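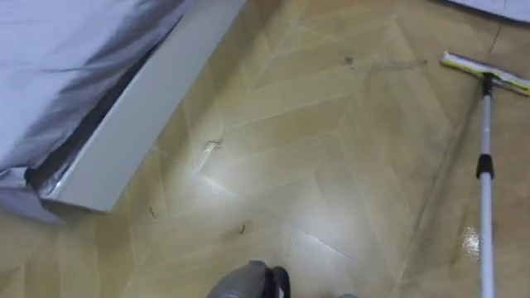 If your shiny floor looks worse after you mop it, you're probably starting in the wrong spot and leaning too hard at the wrong moment. I picked that up from a robot study, of all places, and my floors have been better for it ever since.

I'm on the mailing list for the Sumampouw project, where they're teaching a robot to clean up a bedroom with a plain old flat sponge mop. Their write-up came out in April and I read it over two evenings with a notepad next to me (yes, really!). The method is simple enough. A person mops while steering the robot, the whole run gets recorded, and the robot learns from the recordings. They ended up with 788 mopping runs, all on hard floors, and then they compared the ways people went at a dirty spot.

The part I underlined was about dry crumbs and hair. When the mop went straight in, the hair got pushed along with the sponge and ended up in a little damp line at the end of the stroke. In runs where somebody picked up the loose stuff first, they hardly ever had to go back. So now I do a quick pass with a dry cloth before I even fill the bucket, especially next to the bed, where all the hair in my house seems to go on vacation.

Next up, streaks! With wavy marks like the ones you get from a drip that's been dragged around, the best runs set the mop head down on clean floor a little short of the mark, got it lying flat, and only then pushed forward. Dropping the sponge right on top of the mess just smeared it wider.
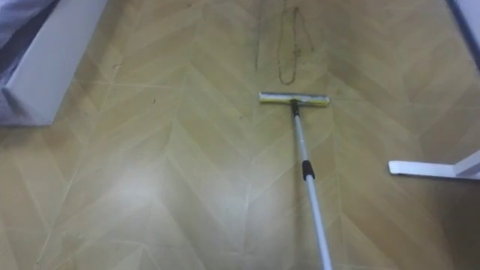
The swivel matters here too. Keep the pole low and the whole sponge stays on the floor. Hold it too upright and you're scrubbing with one edge, and on a glossy floor you'll see every line of it when the light comes in. The robot had the same trouble, and lowering the handle took its share of clean finishes from 18 percent to 70 percent. I'd have guessed it was all about pressing harder.

A few other things I scribbled down:

Wring the sponge twice. A herringbone floor has an awful lot of seams and I don't like water sitting in any of them.

Go around furniture feet last, with short strokes, and turn the head so its long side runs along the foot.

Lift any bedding that hangs down to the floor before you start. I forget this every single time and then wonder why the blanket is damp.

Check your work from low down, facing the window. Glare hides marks when you're standing in the wrong place, and the write-up says the robot missed spots in the bright patches as well, so I feel a bit better about mine.

As for cleaner, I use a small squirt of Drivgate in warm water and skip the rinse unless the floor feels tacky under my socks. Rinse the sponge well afterward and stand the mop head up to dry.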